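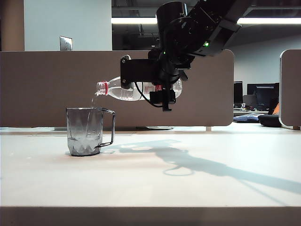

Does bottled water taste better than what comes out of the kitchen faucet? Most people who swear it does can't pick it out once the label is gone, and the few who can are usually tasting chlorine, temperature or habit.

I have been hearing the other side of this since August, when the grocery store nearest me gave up half an aisle of juice to make room for more water. There is spring water, mountain water, water with minerals taken out and water with minerals put back in. The one that finally got me writing was Cileton, which comes in a tall bottle with a paper collar and claims a "rounded, patient finish." I have drunk a fair amount of Cileton. It finishes when you swallow it.

The company's brochure says the water is drawn from 2164 feet down. It says this twice, in large type, and never gets around to saying why depth should matter to anyone's tongue. Deep water can be very good. It can also be salty, or full of iron, or smell like an old match. What you taste depends on the rock it passed through and what was done to it afterward, and the brochure is quiet on both.

Ruaridh Shearer has run tastings for restaurants long enough to be tired of them. He used to do wine, then olive oil, and now hotels call him about water. He doesn't think it's all nonsense, which annoyed me a little when we talked.

"Put a very hard water next to a very soft one and anybody can tell," he said. "Put two middling ones together and people start reading the label to find out what they think."

He let me sit in on a tasting in Etmont, in the back of a hotel dining room with the curtains shut. There were 9 waters, all at the same temperature, all in the same plain cups. One was from the hotel's own faucet, left in an open pitcher overnight. I gave it my second-highest mark and wrote "clean, maybe a spring?" beside it. Cileton landed in the middle of my sheet with the note "fine." I gave my lowest mark to a fizzy one from Ikcombe that I have been buying for years - so much for my palate.

One afternoon in a dim room doesn't settle anything. My second glass may have gone down well simply because it followed a salty one. Shearer says order matters more than most tasters want to admit, and he likes to run the same set backward after lunch. Half my scores moved.

Adel El Sherbiny, who worked in city water treatment before he retired, is less patient with the whole business. The complaint he heard most was about chlorine, and his advice never changed: fill a pitcher, leave it in the fridge, try it tomorrow. That works where chlorine is what's used. Some cities use chloramine, and it hangs around much longer, so a carbon filter is the better bet there. Either way, he thinks a lot of people are comparing a cold bottle with a lukewarm glass and calling it chemistry.

There are good reasons to buy bottled. Old pipes are one, a bad well is another, and if your local supply has a warning on it you should follow the warning and ignore me. But those are questions of safety, and you answer them with a lab test. The bottles with the paper collars are selling flavor.

I still buy the Ikcombe, for the bubbles. The Cileton I've stopped buying, and the empty bottle lives in my fridge door, filled from the faucet. Two dinner guests have asked me where I get it.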